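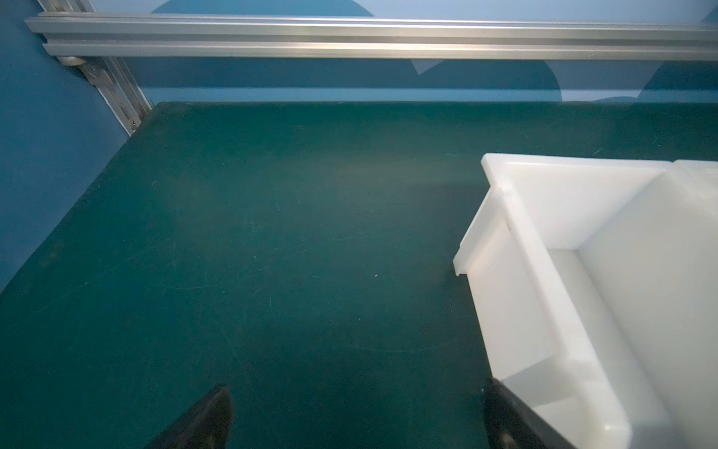 You cooked it too short and then you blamed the flour, says the pencil remark beside my last entry, and whoever wrote it also added that wheat starch and wheat flour are not the same material and should not be written as if they were. Both points are fair. I have gone back and corrected the word in the April pages, where I wrote "flour" three times for what was starch. In the last entry it really was flour. The cooking time I want to answer properly, so I did the paste again.

January 22, 2020
Paste for the Killow ledger, second attempt

What I have: the Flirkum starch (the bag with the torn corner, now in the tin), tap water passed through the filter jug, the small enamel pan, the whisk, the horsehair sieve. I weighed 64 g of starch and let it stand in cold water while I prepared the boards. Last time I did not let it stand at all. The old handbook says overnight, the sheet from Flirkum says half an hour, and I gave it a bit more than an hour. The starch had settled hard on the bottom and needed the wooden spoon before the whisk could do anything.

Proportion by volume, one of starch to five of water. I kept one cup of the water back to correct at the end.

Low heat, stirring all the time. For a long while nothing happens and one is tempted to turn up the gas. I did not. Then it thickens in less than a minute, first at the edge of the pan and after that everywhere, and it pulls on the whisk. At this moment I stopped last time. Now I continued with the spoon for twenty-five minutes more. The colour went from plain white to something greyer and a little glassy, and the sound changed also, it makes slow heavy bubbles which break with a small "pup". I think that the remark in pencil is right. The paste of last time was never glassy.

Cooled in the bowl with a wet cloth over it. Next time put the cloth directly on the paste, there was a skin and I had to throw away the top.

Sieved twice. First pass is hard work and leaves a lot behind, second pass is easy. After the sieve I thinned a third of it with the water I kept back, to the thickness of single cream, for the tissue. The rest stays thick for the spine.

Test strips

Before I touch the ledger I made strips with the waste leaves. These are blank leaves from the back of another book of the same kind, similar weight and similar size on the surface, so it is as near as I can get.

Strip A, old paste from last time, thin Galluslow tissue. Peels after one night under weight. It comes away clean, like the label from a jar. Useless.

Strip B, new paste, thinned, same tissue. Holds. When I pull it, the tissue tears and the joint does not open. A slight shine when held against the lamp, so probably there was still too much paste on the brush.

Strip C, new paste, thinned, the heavier Galluslow tissue. Holds well, but there is cockling on one side. I had cut this one across the grain by mistake. My fault and not the fault of the tissue. I repeated it with the grain and it lies flat.

Strip D, new paste, thick, linen tape on board. Holds. Dried slowly, it was still cool to the touch in the evening.

Strip E, the ready-made Etim paste from the tub, for comparison. Holds as well as B, dries faster, and smells of cloves. I would use it for my own notebooks. For the ledger I prefer to know what is inside, and the tub does not say it fully. It also says on the lid to use before a date which I can not read any more.

All strips were between blotters with a board and one iron weight. I changed the blotters after ten minutes and again after an hour. For strip A I used blotters that were perhaps not completely dry, I write it down so that nobody takes this comparison as better than it is.

The ledger itself

It has 319 leaves, by the old foliation in ink at the corner. My own collation gives the same number, but only if the half leaf near the end is counted, as the person who numbered it did. The spine is gone in the lower part. Sewing is intact except in the first two gatherings, where the thread is broken at the kettle stitch. Last repair was in 2000, according to the slip inside the cover, and at this repair somebody put self-adhesive tape on the inner fold of the first gathering. The slip does not mention the tape.

The carrier has already come off, I lifted it with the thin spatula and it needed almost no force. The adhesive has stayed in the paper, yellow and a little sticky. I tried the crepe eraser on the outer edge, very small area. It takes off what is on top and nothing of what has gone in. I do not want to go further with solvents before I have tested the inks. There are at least two inks on these pages, a brown one for the entries and a red one for the ruling, and I trust the brown much more than the red.

Ink test with a drop of water on a spot of each, blotted at once:
brown - no transfer
red - faint pink on the blotter

So with the red I must be careful even with the paste. The repair tissue has to be pasted out on a separate sheet, left for a moment until it loses its wet look, and only then laid on the fold. Not the other way round. I did the first gathering like this, outer bifolio only. The red line nearest to the fold has not moved, as far as I can see with the loupe. I stopped after this one bifolio and put it under weight.

Order of work as I see it now:

Guard the first two gatherings, outer bifolios first.
Re-sew them to the old sewing. Thread, the unbleached linen, lightly waxed.
Clean the old glue from the spine with a poultice of the thick paste. Small sections, scrape with the bone and not with the metal.
New spine lining, Japanese paper first and linen after it.
Then decide about the leather.

About the leather I am not sure. The old piece is dry and powdery at the joint but the tooling on it is pleasant and it should go back on if it can be lifted in one piece. In our region one would have said simply, new leather, and the old piece goes in an envelope. I was taught this and I don't like it so much any more. If anybody reading has lifted a spine in this condition, please write in the margin how you supported it. I have thought of facing it with tissue and a cellulose ether in alcohol, but I have done it only on calf, and I believe this is sheep.

Mistakes of the day

I left the brush with paste on it during lunch. Washed it with lukewarm water for a long time and it is soft again, but some hairs came out.

I wrote the weight of the starch on the blotter and not in the book, and then I changed the blotter. Found it again in the bin. The weight given above is the one from the blotter.

The sieve was put away damp by me the last time and the wooden ring has opened a little at the join. It still works. It should now dry standing up and not lying flat on the shelf.

Storage

The thick paste is in the glass jar in the fridge, with a layer of cold water on top, to be poured off and renewed every morning. Marked with the name of the ledger. Please do not take from it with a used brush. When it smells sour, or when there are pink or grey points in it, away with it, even if the rest looks good. I expect about a week. The thinned part I have not kept, it is quickly made again from the thick.

To buy: blotters in the large size, one more reel of the linen thread, Galluslow tissue in the thin weight (there are three sheets left and one has a fold in it). The Flirkum starch is enough for at least two more cookings.

Open question for the next time: is the long cooking needed, or was it the soaking? I changed both together, so I can not say. To be correct I should cook one portion soaked and short and another portion not soaked and long, and make the same strips from each. I have waste leaves enough for this if I cut them narrower. It can be done while the bifolio is drying, so probably tomorrow, after I have looked at the red line again.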